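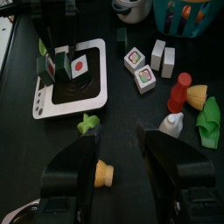

*Arnodside Evening College — Department of Childhood and Play Studies*

**Handout 2: Pretend food**

Hi all! I promised I'd write up the bits I rushed through last time, so bring this along with your reading from Elin Foulkes (chapter 2, and skip the appendix unless you love tables).

The thing I care about most is substitution. A kid picks up a block and it's lunch. Give the same kid a toy sushi block and it's *still* lunch, but now the toy has done some of the deciding for her. Foulkes thinks that narrows the play. I'm not so sure — my niece Ruta once served me toy sushi as a phone, a baby and a parking ticket, all before I'd finished my coffee.

Terms to know:

- **Prop:** the thing in the hand
- **Script:** the "how dinner goes" the child already has in her head
- **Breach:** when somebody breaks the script (usually the best part!)

For next class, write 970 words on a pretend meal you remember. It counts for 20 percent, and late papers go in the Hamdy Hall box.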